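**Clemance launches bedding care service for furnished lets**

May 2026 – Household services firm Clemance is to offer a bedding care service to landlords and tenants of furnished flats from August. It covers bedspreads, throws, blankets and cushions, the items most often left out of an ordinary laundry contract. 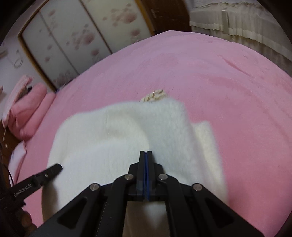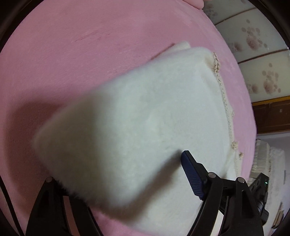
The service was tried out over 13 weeks in flats managed by Cherkaoui Lettings. In that time staff handled 2928 pieces, most of them fleece or long-pile items in pale colours. Each piece is shaken out, checked for loose stitching, washed or aired according to its label, and put back on the bed.

"Tenants told us they didn't know what to do with the fluffy things," said Dace Paju, head of services at Clemance. "They don't fit in a small machine and they take days to dry. White ones are the worst – people just stop using them."

Trimmed and beaded items will be cleaned by hand at the firm's Gomeck workshop. Collection will be offered in 11 postcode areas at first, with room for 2000 households. Bookings can be made by phone or at the Giltov Road office.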